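Latency in a Four-Channel Live Set
Project report by Songül Aksoy
Supervisor: Zdzisław Kubiak

1. Aim
The project measured the delay between a pad strike and the resulting sound in a hardware live set, and tested whether players adjusted to it.

2. Equipment
The set used a Kornetti drum machine as master clock, a Droltell sampler and a laptop running a sequencer. All four channels went to one mixer. The audio buffer was set first to 200 samples, then to 1,000.

3. Method
A contact microphone was taped beside the pad and recorded on a separate track from the mixer output. Eight players each performed the same 19-bar pattern at both settings. Delay was read from the gap between the two waveforms.

4. Results
At the smaller buffer, players stayed close to the click throughout. At the larger one, most began striking early by the fourth bar — the hi-hat part drifted more than the kick. Two players slowed down instead.

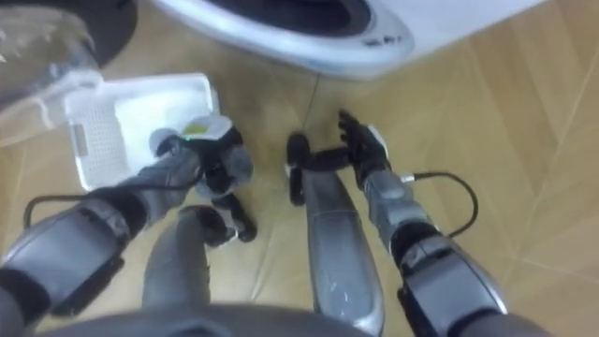
The drift was worst in bars with swung sixteenths, where the sampler's own quantise setting added a second error. Turning quantise off removed part of it. The remainder was not traced.

5. Further work
The test should be repeated in May with the sampler as master clock and a longer pattern.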